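Count the bad grips before you count the hours

Last December a batch of training recordings from the Standthorpe kitchen went to Cusent, and a robot trained on them crushed 4 paper cups in one morning. The fifth it dropped into the sink. Nobody was hurt and the arm was stopped each time, so the incident was written up as a model fault and closed.

I think that was the wrong call. The fault was in the recordings, and it was there before any training started.

The batch held 3,070 recordings made with hand-held grippers. Lorraine Lowther went back through them after the second crushed cup. In 189 of them the logged jaw width did not match what the jaws were doing. The log said open when the fingers were already touching the object. One gripper had a worn linkage, and the error grew slowly over the weeks it was in use.

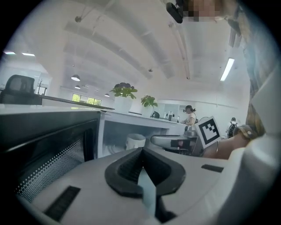 A person holding one of these tools corrects for a bad linkage without thinking. You feel the cup give, and you ease off. The recording looks fine, the cup goes where it should, and the operator marks it as a success. The robot gets the number from the log and none of the feeling in the hand. It closes to the wrong width because that is what it was shown.

Amos Tillman, who ran the trials, argues that 189 bad recordings out of that many should wash out. In general he may be right. But the bad ones were not spread evenly. The worn gripper had been used mostly for cups, so on cups it counted for a great deal.

My view is that a gripper should be checked against a gauge block at the start and end of each session, and that a session without both readings should be thrown away. It takes roughly 100 seconds. The Schwerdtfeger team already do it. The usual objection is that it slows collection down, and it does. Cusent pays by the hour of usable recording, and as long as usable means only that the task was finished, there is little reason for anyone to look at a linkage.

I would also like the December report reopened. It still says model fault, and the next group to read it will go looking in the wrong place.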